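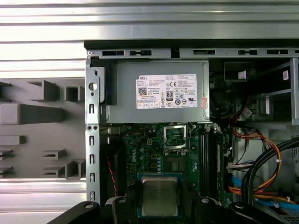

Figure 1. The gripper holding a processor over the motherboard of the Dell desktop, with the CPU socket open.

Processor Handling with a Robot Arm: Student Project Report
Prepared by Mahnaz Golestani and Shahram Karimi
Automation Project Course, Filtley Technical College

1. Purpose

The project was assigned under the Wirkis program, in which students select a manual repair task and study how much of it a robot arm can perform. Our team chose the removal and placement of desktop processors. The work was carried out in the Sadeghi Laboratory and concluded in April.

2. Equipment

The test computer is a Dell desktop laid on its side with the interior exposed. The power supply, drive cage and cabling were left in the case so that the arm would have to work in the space a repair technician has. A gray molded tray was placed beside the case. Recordings from the wrist camera were stored and labeled with Pilenora, the laboratory's session software.

3. Method

An operator guided the arm by hand controller during the first stage. Each attempt began with the socket bracket raised. The operator was instructed to hold the processor by its edges, to approach the socket from the front of the case, and to stop if the gripper touched a cable. A total of 500 attempts were recorded in this way. The second stage used a program trained on those recordings, with an operator standing by at the stop switch. Attempts were limited to 2 minutes.

4. Observations

Picking up the processor was the more reliable part of the task. Most failures occurred in the final approach, when the chip was slightly rotated relative to the socket. The fingers also hide part of the chip from the wrist camera at close range, and the team lost around 15 sessions to poor alignment before the approach angle was changed. Cables on the drive cage side required care throughout.

5. Further Work

The team recommends adding a second, fixed camera and extending the recordings to 1,000 attempts. Closing the retention bracket was outside the scope of this project and has been proposed to the next group. Session logs and the operator checklist are held by the laboratory office and may be borrowed on request.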